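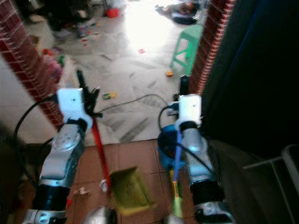

17/01/2024
Notebook, floor-cleaning task, Zenby site

Working on the rules for two-arm sweeping at doorways. The Roston sheet we have been using was written for table work and says very little about floors, thresholds or people in the next room. Notes below are meant to replace section 4 of it once Steinbach has read them.

Setup today: long-handled dustpan in the left gripper, brush in the right. Crumpled paper on the terracotta side of the threshold as debris. Room beyond is marble and in normal use, with toys on the floor and a person at the far side. Light from that room is strong enough to wash out the far floor in the head view.

Cables. Three black cables are in view around the arms, one of them running across between the two grippers. The Roston sheet asks only that cables be "managed." Too vague. Proposed wording: no cable may cross the space between the grippers below elbow height while a tool is held. Check at the start of each run and again after any change of base position.

Person in the next room. Proposed: arms stay on the near side of the threshold while anyone is within 400 cm of it in the direction of travel. Operator calls out before the first stroke. If the far side is too bright to judge where feet are, treat the room as occupied.

Loose items. Toys are not debris. The sweep area has to be agreed and said aloud before the run, and anything past the threshold is left alone. Small pieces on the marble are easy to lose in the glare — do not rely on the head view to find them. Walk the floor first.

Tools. Grip the dustpan by its stick and the brush by its handle, never by the head. Both tools go down before the base moves. Claltolstead wants an exception for moves under 14 cm. I would refuse it for now, as we have no data on stick contact with the door jamb at that range.

Logging. Motion blur on the brush and pan is acceptable. Do not mark a run bad for that alone. Mark it if either tool leaves the view for more than 9 seconds.

Open:
— stop button position when the operator stands behind the door panel
— whether chairs and stools near the doorway are moved or left in place
— wording for wet floors, old text dates from July and only covers tile

Draft goes to Steinbach with the cable rule first.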